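Stiltthorpe Fold-Flat Shopping Cart, two-wheel

Item 1451 in the Olmedo Index
Made by Vivex
In stock, ships folded and fully assembled

The Stiltthorpe is a two-wheel pull cart for people who do their shopping on foot or by bus. It has a steel frame, a removable polyester bag and a handle that locks at two heights. We have carried it longer than any other cart in the store and it is the one we sell most of, mainly to people replacing a cheaper cart that lost a wheel.

What it is good at is ordinary weekly groceries. Potatoes, milk, canned goods and a bag of onions go in the bottom, and the cart rolls better for it, because weight over the axle keeps the handle light in your hand. Soft produce is best kept on top or carried in its own basket. The bag is deep, and anything delicate at the bottom of it will be under everything else by the time you get home.
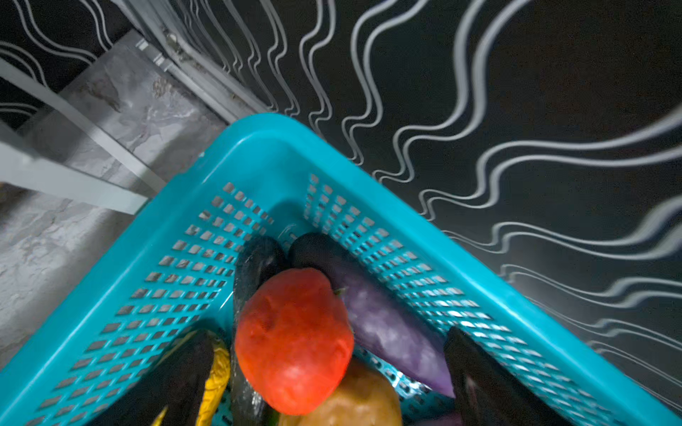
The bag opens fully at the top with a drawstring and a flap that buckles down over it. There is one outside pocket at the back, sized for an umbrella or a folded newspaper, and a small zipped one inside the flap for keys. The bag lifts off the frame by undoing four snaps along the top rail and sliding the bottom off its plate. You can carry it indoors by its own two short handles and leave the frame in the hall.

Frame and handle

The frame is welded steel tube with a gray powder coat. The handle has a foam grip and slides up on two stems. Push both buttons at once to move it; if only one goes in, the handle will jam at an angle and you will need to push it back down and start over. The lower setting suits most people under average height. The upper one is better if you push the cart in front of you.

A fold-out foot at the front keeps the cart standing when you let go. It stands well on level floors and less well on a sloped sidewalk, where you should turn the cart across the slope before letting go of it.

Wheels

The wheels are solid rubber on plastic hubs, so there is no air to check. They are quiet on asphalt and indoor floors. On brick or cobbles they make the same noise any small wheel makes. The axle is a plain steel rod with a push-on cap at each end, and both wheels can be changed at home with a flat screwdriver. Replacement wheels are sold in pairs.

Curbs are no trouble going up if you turn around and pull the cart after you. Stairs are harder. This is a two-wheel cart, and on a full flight with a heavy load you will be lifting it a step at a time. If you live above the second floor with no elevator, look at the three-wheel stair version further down the page before you decide.

Cart or tote?

People ask us this at the counter a good deal. A cotton or canvas tote costs very little, folds into a coat pocket and is fine for bread and a few jars. Past a certain weight the handles start to dig in, and then you are changing hands at every corner. Many of our customers use both: the cart for the main shop, with a tote hung on the front hook for anything that needs to stay upright or apart from the rest. The hook is rated for light items only. A full tote on the hook will tip the cart forward when the bag behind it is empty.

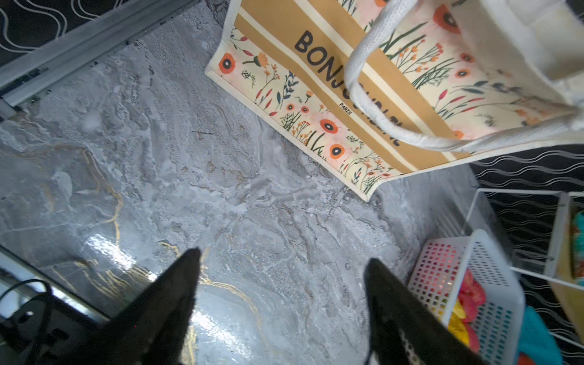

Tomoyo Kikuchi wrote to us that she has used hers twice a week through two winters and the only thing she would change is the buckle, which is stiff to open in gloves. She also said to mention that the bag dries slowly if you leave it on the frame, and that it is better hung from the shower rail overnight with the flap open.

We passed the note about the buckle to Vivex. Carts delivered since May have a wider buckle with a side release. If yours is the older kind, ask us for the new one and we will put it in an envelope for you free of charge. It threads onto the same strap and no sewing is needed.

Cleaning and care

Wipe the bag inside and out with warm water and a little dish soap. Do not machine wash it. The base has a stiff board sewn into it that will warp, and the coating on the inside will start to flake. For a leaking milk carton, take the bag off the frame, rinse it under the shower and hang it upside down.

Check the inside pocket and the bottom corners now and then. Small packets slide down beside the base board and stay there, and wrapped candy left through a hot week makes a mess that is hard to get out of the seams.

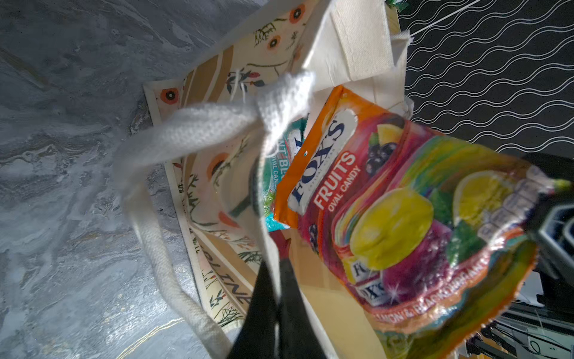 Put a drop of light oil on the axle at each end every few months, more often if you walk on salted sidewalks. Wipe off what runs out, or it will pick up grit. The powder coat does not need anything. If it chips down to bare metal, touch it up with any gray metal paint before the next wet spell.

Folding and storing

1. Take everything out of the bag, including the pocket.
2. Fold the foot up against the frame until it clicks.
3. Lift the bottom plate toward the handle. The bag will fold with it.
4. Push in both handle buttons and slide the handle all the way down.
5. Wrap the flap strap around the whole thing and buckle it.

Folded, it is 17 cm deep with the wheels on. It will stand on its end behind a door or lie flat on a closet shelf. It can also be hung by the handle from a strong wall hook, though the wheels will mark pale paint if they touch it. Let the bag dry before you fold it up for any length of time.
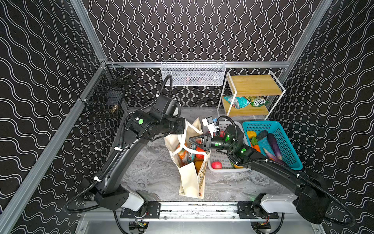 Parts and extras

All of these are kept in stock and fit every Stiltthorpe two-wheel cart, old or new.

Replacement bag, plain gray or dark green
Wheel pair with caps
Foam grip
Side-release buckle
Front hook
Rain cover, clear, with elastic hem
Insulated liner for cold food (part 272)

The liner takes up some room, and with it fitted the drawstring will not close over a full load. Buckle the flap and leave the drawstring loose. It keeps cold food cold for the walk home. It is not meant for a day out, and ice packs are not included.

The three-wheel stair version uses the same bag and grip but has its own axle and wheels, so please say which cart you have when you order wheels. If you are not sure, count the wheels on one side.

Delivery and returns

Orders placed before noon leave the same day. The cart arrives folded in a flat box with the wheels already on, and there is nothing to put together - just unfold it and pull the handle up. Keep the box for a week or so until you know you like the cart. We take back unused carts in their box, and we take back used ones if something has failed that should not have.

The frame carries a 2-year guarantee against broken welds. The bag and wheels are wearing parts and are not covered, though we will look at anything that gives out early. Send a photo of the damage with your order number to Leandro Sarmiento at the parts desk, or bring the cart in to the store at any time before 5 p.m.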